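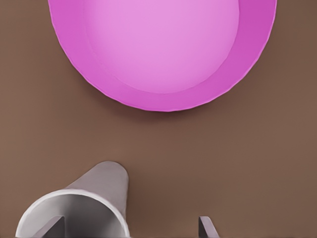 Fig. 1 - wrist view, simulated tabletop, pink bowl and gray cup on its side, both fingertips in view.

**To:** sim-practice list
**From:** Darcy McKinnon
**Date:** 22 August 2025
**Subject:** Re: Draft 3, section 4 (start states and object pose labels)

Itsuki, all,

Comments on section 4 are inline. I have left sections 1 and 2 alone, as Rhonda is still merging the Arnach edits there.

> On the last call we agreed that a start state must be labeled before it
> goes into the shared set. The current text reads:
>
> 4.1 Each object shall be labeled "upright" or "not upright".
> 4.2 Each object shall be fully inside the wrist view at step 0.
> 4.3 The gripper shall not overlap any object in the wrist view at step 0.
>
> Gerardo thinks 4.2 and 4.3 are too strict and would throw out most of the
> Krasniqi scenes. I would keep them. A partly hidden object is a common
> cause of bad labels, and we have no other check for it.
>
> Please reply with wording, not just yes or no.
>
> Itsuki Sekiguchi

On 4.1: "not upright" is too coarse. It puts a cup on its side in the same class as a cup upside down, and those call for different grasps. In Fig. 1 the cup lies with its mouth toward the lower left and its closed end pointing up toward the bowl. A grasp planner needs that direction. Proposed text:

 4.1 Each object with an open end shall be labeled "upright",
 "inverted" or "on side". For "on side", the label shall also
 give the heading of the open end in the table plane, in
 degrees, taken from simulator state.

The last phrase matters. At Skarkach we had two people label heading by eye from the wrist view, and they disagreed on tapered cups, mostly by picking the wrong end. State is available in every simulator we use. There is no reason to label from pixels.

On 4.2: I side with Gerardo. In Fig. 1 the bowl runs past the top edge and the cup past the bottom edge, so the view fails the rule twice. I see nothing wrong with it as a wrist view. A camera mounted that close to the fingers will cut things off, and so will the one on the real arm. If we filter these out, the set stops matching what the policy gets at run time. I would move the full-view rule to the fixed overhead camera and ask only for a record at the wrist:

 4.2 Each task object shall be fully inside the overhead view at
 step 0. For the wrist view, the visible fraction of each
 object shall be logged. No minimum applies.

On 4.3: the draft mixes up two things. Overlap in the view is a matter of camera angle. Contact is a matter of physics, and contact at step 0 is what spoils a start state. The left finger in Fig. 1 covers part of the cup opening, and I can't tell from the view alone how far it is from the wall of the cup. The simulator can. Proposed text:

 4.3 No gripper geometry shall be in contact with, or intersect,
 any object at step 0. The check shall use collision
 geometry. Overlap in a camera view is permitted.

Two smaller points, neither blocking:

- Mesh quality. The bowl rim shows small angular steps along its lower right. That is fine for rendering, but section 4 should say whether the collision mesh may differ from the visual mesh. Mervin wrote a paragraph on this for Dastodier in August and may be willing to paste it here.
- Background. The draft asks for "a textured work surface". A plain tabletop should be allowed if the scene file says so. Surface texture belongs in section 6 with lighting.

I ran the proposed 4.3 check on 70 of the Krasniqi start states. It rejected 3. The current wording rejects 24, and the 3 are among them. The script is in the list archive under my name - it needs the scene file and the joint state, nothing else.

If there are no objections to the 4.1 wording I will send the change to Rhonda as a patch against draft 3. I would like 4.2 and 4.3 to go in together, or to stay open together.

Darcy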